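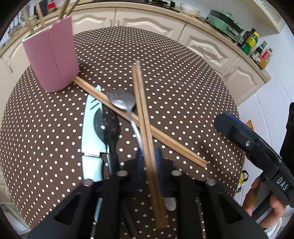 *The polka dot tablecloth, with chopsticks and the fruit knife.*

## Flostell round tablecloth, dark brown with dots

I bought this tablecloth in December, after my old one from Zapata became too thin in the middle. I have used it every day, so I think I can now write something useful.

**Size.** My table is round and the cloth hangs down evenly on all sides. Please measure your table before you order. My neighbor Zlata Chornovol took the same size for a bigger table and had to send it back. The return took 19 days, and she paid the postage herself.

**Washing.** I have washed it 18 times at low temperature. The brown became a little softer after the first two washes and then it stayed the same. The white dots are still white, and this was my biggest worry. Do the first wash alone – the water in my sink was the color of tea.

**Stains.** Oil is the weak point. Soy sauce and coffee come out if you are quick, but a drop of chili oil from Friday dinner left a shadow that I can still find with my finger on it. The dark color hides it from guests. Crumbs are another matter, they show very well, and I shake the cloth outside each evening.

**Ironing.** The label says it does not need ironing. I do not agree. The fold lines from the package stayed for a week, until I used a warm iron from the back side.

**Price.** I paid 828 pesos, with delivery. The one from Molari costs less, but my cousin Violeta has it and the hem opened in the first month. The Flostell hem is sewn with small, tight stitches and I found only one loose thread, near the label.

I would buy it again for a kitchen table. For a formal dinner I would choose something heavier, because this one moves a little when children pull at it. They also sell it in dark green, and I am thinking of that one for my mother.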